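Betreff: Re: [aufnahmepraxis] Entwurf Abschnitt 4, Ausgangslage und Bedienung mit Handgreifern

Hallo zusammen,

Anmerkungen zum Entwurf inline. Zitiert ist nur, worauf ich mich beziehe.

> 4.2 Die Ausgangslage der Objekte ist vor jeder Sequenz
> herzustellen. Abweichungen sind zulässig, sofern die
> Aufgabe lösbar bleibt.

"Sofern lösbar" ist nicht prüfbar. Vorschlag: Pro Aufgabe wird ein Ausgangsbereich festgelegt (Tischzone, Vorzugsrichtung, Mindestabstand zwischen gleichartigen Teilen). Innerhalb des Bereichs darf und soll variiert werden. Liegt ein Teil außerhalb, beginnt die Sequenz nicht. Bei Flaketti waren von 300 Sequenzen 13 nachträglich zu sperren, alle wegen ungeklärter Ausgangslage.

> 4.3 Beide Greifer sind zu Beginn geöffnet und befinden
> sich im Sichtfeld der Kopfkamera.

Einverstanden, aber unvollständig. Zu ergänzen: Die Markerplatte darf nicht durch Hand, Ärmel oder den zweiten Greifer verdeckt werden. Lose Ärmel sind zu fixieren. Kabel laufen seitlich vom Körper weg und liegen nicht auf der Arbeitsfläche.

> 4.5 Reflektierende Objekte sollen vermieden werden.

Dagegen. Besteck, Töpfe und Gläser kommen im Haushalt vor, ein Ausschluss macht den Datensatz für Güler und andere Abnehmer wertlos. Besser wäre eine Kennzeichnungspflicht: Merkmal "spiegelnd" im Kopfdatensatz, Beleuchtung während einer Serie unverändert. Im Bestand Prulley betrifft das nach meiner Auswertung etwa 200 Sequenzen, das ist nachtragbar.

Als Anschauung zu 4.2 und 4.5 die Aufgabe "Löffel", einmal von oben und zweimal aus Greifersicht (Bild 2 ist die Ansicht von oben):
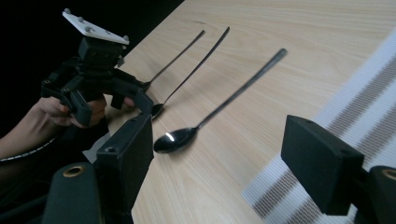
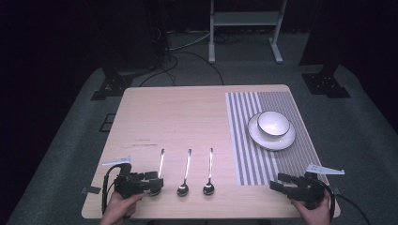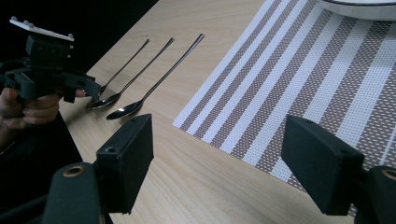
Zum Mindestabstand schlage ich vor, ihn als Vielfaches der Backenbreite anzugeben. Ein fester Wert in Millimetern passt nur zu einer Greiferbauart und müsste bei jedem Backenwechsel nachgezogen werden. Für schmale, parallel liegende Teile gilt der Abstand zwischen den breitesten Stellen, bei Besteck also in der Regel nicht am Stiel.

Offen ist aus meiner Sicht noch 4.7 (Abbruchkriterien). Der Entwurf unterscheidet nicht zwischen Fehlgriff und Abbruch durch die bedienende Person. Hulanis führt beides getrennt, mit zwei Kennungen und ohne Freitext. Das würde ich übernehmen. Fehlgriffe mit anschließender Korrektur bleiben im Datensatz, Abbrüche nicht.

Einwände bitte bis Ende Februar über die Liste, danach arbeite ich die Punkte in die nächste Fassung ein.

Gruß
Redaktion Abschnitt 4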